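Laundry night moves to bigger hall, sorters wanted

Posted in Local, Larnthorpe

The Friday laundry sort is moving. Starting this week it's in the upstairs room at the Marwat building, doors at 6, same as before. Side entrance, not the front. The front is locked after 5 and the bell doesn't work.

Reason is space. The old room on Jorncombe Street held two tables and a shelf and that was it. Last month the bags were stacked out into the hallway and the building manager had words.

Rocío Magaña started the thing three years ago with her own washer and a sign in the window. Drop off what you've outgrown or don't need, it gets washed, sorted and handed back out to families who ask. Baby things, school clothes, bedding, lots of bedding. In April they gave out 234 bags, the most so far.

"It was meant to be coats," Magaña said. "One winter of coats. Then someone brought sheets."

Socks are the headache. They come in by the sackful and most of them don't match anything. Hiba Fakhoury runs the sock end of things and says she'd take 20 more pairs of hands on it tomorrow if she could get them. Right now she has four people, and one of those is her son, who is there for the snacks.

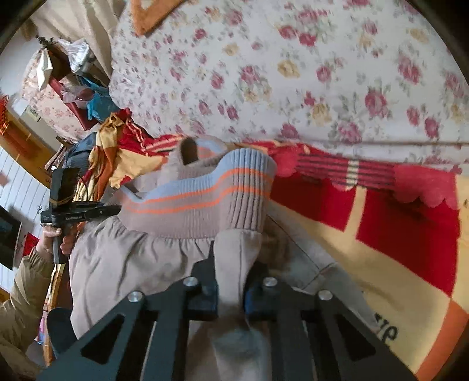
Her method, for anyone thinking of coming along: spread everything out flat first, dont try to match out of the bag. Stripes get done before plains. Patterned cuffs go together. Anything with no partner goes in the singles box and stays there a month, and a surprising number find each other. After that they go for cleaning rags, or to Fouad Sayegh, who takes them for his allotment. He ties up beans with them.

Bedding is easier but heavier. Sheets folded in quarters, pillowcases inside the matching sheet so the set stays together. Blankets on their own pile. Please no quilts with feathers, the dryers can't handle them and last time it took most of an evening to clean out the filter.

The dryers, by the way, are staying put. Suneck Laundry on the corner is still doing the washing at cost on slow nights, so drop-offs can go straight there if you can't make Friday. Put a label on the bag. Write the sizes on it if you know them. Owner Bilal Abou Jaoude asks that people check pockets, he's had crayons go through twice this spring and a full load of white towels came out purple-ish.

What's needed most at the moment: kids' pajamas in any size over toddler, twin sheets, warm socks for adults. What they have plenty of: baby hats. Really plenty. Also single bed skirts, which no family has ever asked for.

Jean Cruickshank, who keeps the request list, said the wait for a bedding bag is down to nine days from nearly 20 over the winter. She would like it under a week by fall. Requests can be made in person on the night or by leaving a note in the box at Suneck. No forms, no proof of anything, just a first name and what you need.

Sorting runs 90 minutes, sometimes a bit over if theres a late van. Kids welcome with an adult. Stairs only at the new place for now, the elevator is out until the part comes, so anyone who can't do stairs should ring ahead and a table will be set up on the ground floor.

Tea is provided. Bring your own mug, the last lot walked off.

Parking behind the building is free after 6. Not in the bakery spaces, they tow.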